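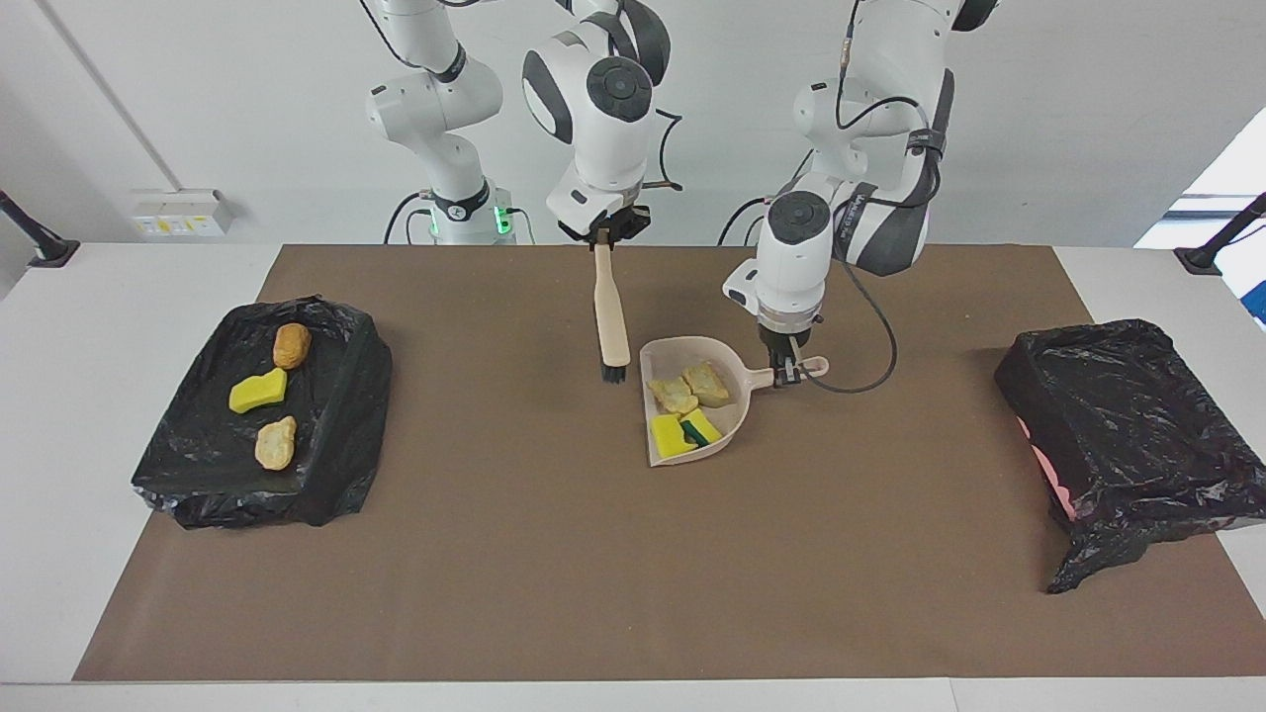 Bread bits, sponges, a dustpan and a hand brush. New year, clean table, etc.

January 1, 2020. My one resolution is to get to the bottom of where my bread goes. I buy a loaf, I eat toast, and some large share of that loaf ends up on the floor, in the butter, or inside the keyboard. A thread.

Background: I moved to Galtham in July and the only bakery within walking distance is Nyanda. They make one bread. It has a crust like a roof shingle. You don't slice it so much as break into it.

Deepika Shetty, who shares the apartment and most of the consequences, thinks the knife is the problem. The knife came free with a set of steak knives neither of us wanted. It has teeth, technically.

So we borrowed a good knife from Anil Chacko upstairs. Nice clean slices. Same amount of crumbs, just more evenly spread. Anil would like his knife back and I keep being out when he knocks.

Things I have tried for crumb control, in order: a cutting board with a slotted tray under it (the slots clog), slicing over the sink (wet bread), slicing in the bag the loaf came in (do not do this), and buying pre-sliced.

Pre-sliced worked fine. It also tasted like a couch cushion. We lasted 3 days.

The toaster deserves its own post. It's a Stalus, it came with the apartment, and it has a crumb tray that slides out the back. I found this out in November. I'll leave the condition of the tray to your imagination, but it had layers.

My uncle Satish Raju says in his day people saved the crumbs and put them on casseroles. I said nice idea and started a jar. The jar is now the largest thing in the fridge. I have made one casserole in my life.

If you want to use them up: toast them in a dry pan with garlic and salt, then put them on pasta. It's good! It uses a spoonful. At this rate I'm set until retirement.

Also tried: freezing the loaf whole and sawing off what I need. Deepika asked me to stop doing that before 7 -- the neighbors have a baby.

Geetha Fernandes replied to ask why I don't just eat rolls. Geetha, I've been thinking about this for an hour and I don't have an answer.

Update: Nyanda doesn't sell rolls. They said they'd had 500 requests for rolls and that they make bread. Back to the shingle.

Anil, if you're reading, the knife is in the drawer. Come by whenever -- there's toast.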